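Sceptics wanted: eleven-day fault review of a garment-folding cell

Gronel is looking for paid participants to sit beside a two-armed folding machine and write down what it gets wrong. Posted 23/07/2025 by Shadi Shboul, cell safety lead.

Why we are asking

In May the cell, known in house as Asemus, closed a gripper while a loader was still straightening a sleeve. She was bruised and went home early. The supplier, Awwad, sent us a report blaming a late stop signal and a software fix to go with it. They then ran 252 folds without a repeat and called the matter closed. I don't think 252 folds closes anything. The log holds 748 stops from the same spring, and most are marked "operator error" by people who weren't in the building.

The work is dull. Clothes go on the table, the arms reach in, and you keep your hands out.

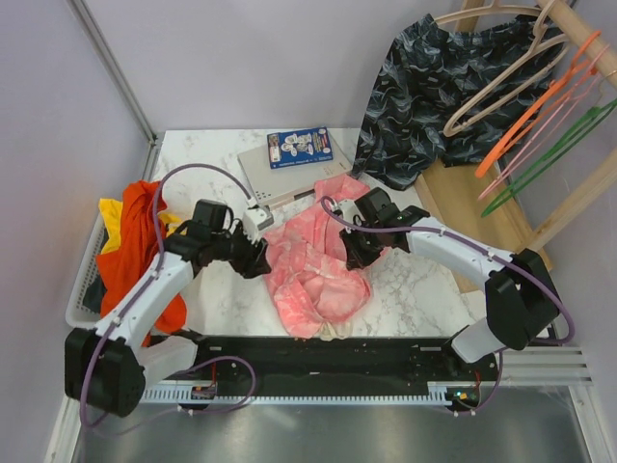
Asemus with a pink garment between the grippers. Arm bases are fixed to the front rail.

What you would do

You would watch 16 runs per shift and fill in a paper sheet for each: when the arms moved, when they should have stopped, whether they did. You would press the stop button at times we give you and at times you choose yourself. Reaching into the cell under power is forbidden, whatever Awwad's engineer tells you about the fix.

Cables get a line of their own on the sheet. Both arms carry a purple one, looped fairly loosely, and I have yet to read a convincing account of what happens if one snags mid-reach.
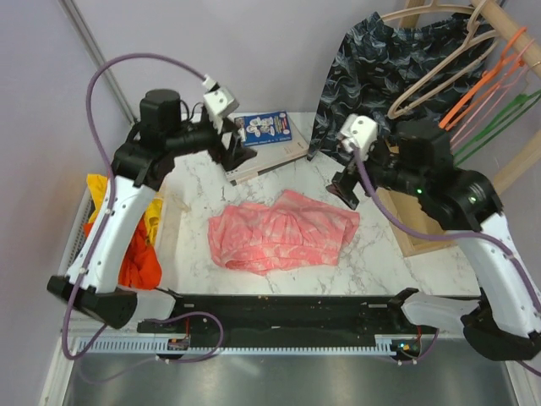 Who should apply

Anyone over 18 who can sit still and disagree politely. Laundry, warehouse or machine-minding experience is useful. Robotics degrees are neither needed nor a bar. We won't take current or former Awwad staff.

Terms

11 days at our Pliltulby site, paid daily, lunch and travel covered. Your sheets go into the review unedited, with your name removed if you prefer. You may leave at any point and keep what you have earned.

To apply, write to Shadi Shboul at the Pliltulby office with a short note on a time you were told a machine was fine and didn't believe it. No CV required.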